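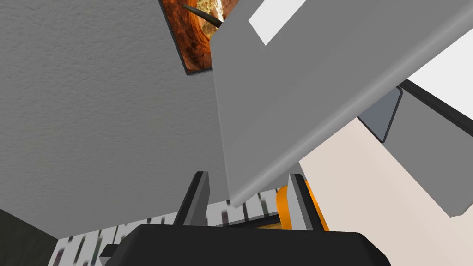
Flotine wrist flip fault

The Flotine wrist flip fault (most people on the wiki just call it "the flip") is a motion planning failure in the Flotine household arm. The wrist takes the long way around to reach a pose it could have reached with a small turn, and the gripper ends up pointed at a wall or the ceiling when it should be looking down at the thing it came to pick up. I've been fixing up articles on here for a while and this one was a stub for ages, so I finally sat down and wrote it out. I ran into the flip myself plenty of times, first in the simulator and later on the real arm, and I'll say where something is just my own experience.

Background

Flotine is a seven-joint arm with a two-finger gripper and a camera that rides on the wrist. It was made by Hinico for indoor chores, picking things up off floors and low shelves mostly, and nearly everything it does gets tried in a simulator called Pathak first. Pathak gives you furnished rooms with rugs, wall art, furniture and loose objects, and you see what the wrist camera sees, fingers and all. If you have only ever watched robots from across the room, that view takes some getting used to! A small turn of the wrist sends the whole room sliding past.

The arm's planner is called Cotico. It is a separate package and it can run other arms too, which matters later on, because for a good while each side thought the bug belonged to the other.

What goes wrong

A seven-joint arm can usually reach the same spot in a lot of different ways. Cotico picks one by adding up how far each joint has to move and taking the cheapest answer. The trouble is in how it used to measure the last wrist joint. That joint can turn past a full circle in either direction, and the old code stored its angle wrapped, so that a joint sitting just over the line looked like it was sitting just under it. The planner would decide that a pose was a few degrees away, and the motor controller (which keeps the true, unwrapped angle) would then drive nearly a full turn to get there.

On its own, an extra turn of the last joint would only look silly. But Cotico also checks for collisions along the short path it thinks it is taking, and the arm is now on a path that was never checked. The controller notices the mismatch partway, the planner replans from wherever the arm happens to be, and the new plan often tips joints five and six over as well. That is the flip proper. You are left with open fingers aimed up at the room, the target somewhere behind them, and a planner that reports everything is fine.

That last part is what bothered me the most. The status line says "pose reached" because by its own wrapped math the pose has been reached. My early logs are full of happy green messages from runs that were a total mess.

How it was found

The first reports came in July from people running long overnight batches in Pathak. Somebody posted a batch of 369 pick attempts in which 23 had ended with the gripper facing the wrong way, and the first guess was bad camera calibration. I believed that too, and I spent a whole weekend redoing mine for nothing. Then came the theory that reflective or rounded objects were confusing the grasp detector. There's a long thread about that one, and some of it is still worth reading, but the flips showed up just as well with plain boxes.

What cracked it was somebody plotting the raw angle of joint seven next to the angle Cotico had on file. The two lines sit right on top of each other for most of a run and then split apart by exactly one full turn. Once you've seen that plot you can't unsee it.

Safety

In the simulator a flip costs you a failed run. On a real arm it is a different thing, since the elbow swings wide while the wrist goes over and the speed limit only looks at the fingertips. The elbow can move a lot faster than the number on the screen suggests. Mine knocked a lamp off a side table and put a dent in the drywall behind it – I was standing on the other side, luckily. I know of no injuries, and if you do, please add a source on the talk page.

Until an arm has been updated, the usual advice is:

Set the joint seven limits to half a turn each way in the config file.
Turn off automatic replanning, so the arm stops at the first mismatch.
Stand outside the full reach of the elbow, and keep the stop button in your hand.
Ignore "pose reached" and read the raw joint angles.

The tighter joint limit does cost you some reach, mainly in corners and under furniture. I got used to it pretty fast.

Fix

A Cotico update released on Oct 24, 2021 keeps the unwrapped angle all the way through planning and refuses to move if the controller disagrees with it. Hinico added its own check on the arm side, plus a speed limit for the elbow. Both need to be installed. With only the Cotico update the arm still works, but you don't get the elbow limit, and I would not run it near people that way.

Old saved motions are a separate headache. They were stored with wrapped angles and the update doesn't convert them, so a motion you recorded before can still start from the wrong turn (the new check will catch it and stop, with a pretty cryptic error 5). Re-recording them is the only cure I've found. There is a conversion script going around, but it guessed wrong on two of mine, so I'm leaving it out of this article until it's been tested some more.

See also

Angle wrapping
Joint limits in Pathak
Cotico error codes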